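Sim demos for a kitchen policy: how many before you stop?
Board: Learning from demos

pindell_fan
I've been teleoping a simulated kitchen for two weeks and I'm already sick of bread. The task is "pick up the bread and put it on the plate." I have 50 clean demos, and my plan was to keep going with the same layout until the policy stops missing the grasp. Does anybody have a better plan?

Mykhailiuk
Stop now and move stuff! 50 demos with the plate in one spot teaches it that spot. I did 30 with everything shuffled between resets and got further than I ever did with a big pile of the same thing.

drallance
Gonna disagree. If you shuffle before it can grasp at all, you can't tell which part is failing. Nail the grasp first, then randomize.

Mykhailiuk
Eh, that's what the eval seeds are for. You'd spot it in the rollouts.

pindell_fan
I threw out 14 where I bumped the board on the way in. Was that dumb? They still ended up with the bread on the plate.

drallance
Keep them if you recovered, toss them if you just got lucky. And slow down on the last bit before you close the fingers, my early ones were all rushed there and the policy copied it perfectly (ugh).

jinudine
Are you starting every episode from the same arm pose? And is there ever anything else on the plate?

pindell_fan
Same pose every time, yeah, I never thought to change it. The plate does get an apple in the newer layout. Top view from one of those, coming in on the bread:
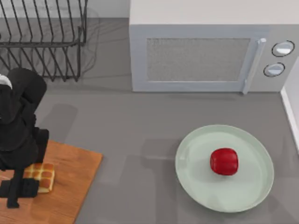 Mykhailiuk
Okay, then vary the start pose before you record even one more, and save some apple layouts for testing only. I still say shuffle the plate too, but drallance and I can fight about that in April.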